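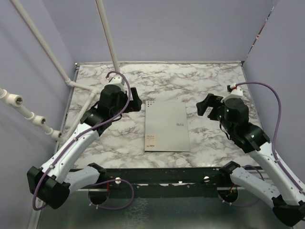 Buscar en Lalusard
Escribe aquí lo que buscas

Informe de avance para Filier, octubre

¡Hola a todos! Os cuento cómo vamos con la guía de buenas prácticas para celdas de dos brazos, que es lo que nos pedisteis en la última reunión y en lo que se me ha ido casi todo el mes.

De las 14 reglas del borrador ya hay siete cerradas. La que más discusión nos ha dado es la de los cables: yo quería una holgura fija para todos los montajes y en Lelside me convencieron de comprobarla en cada celda, moviendo la muñeca hasta el final de su recorrido antes de empezar el turno (es más lento, ya lo sé, pero me quedo más tranquila). También está cerrada la de colocación: un solo objeto sobre la mesa al arrancar, separado de los dos brazos, y las manos fuera hasta que los dos estén parados.

Me falta la parte de velocidades. La propuesta es trabajar al 40 % durante los ensayos y no pasar del 80 % en ningún caso — a mí el segundo número todavía me parece alto, y así lo he dejado anotado en el margen.

Con el dinero vamos bien. Lo único pendiente es la revisión externa de Polishchuk, que aún no nos han facturado. Si podéis, decidme antes del próximo envío si queréis la lista de comprobación en una hoja aparte o dentro de la guía, ¡que maquetarla dos veces es un rollo!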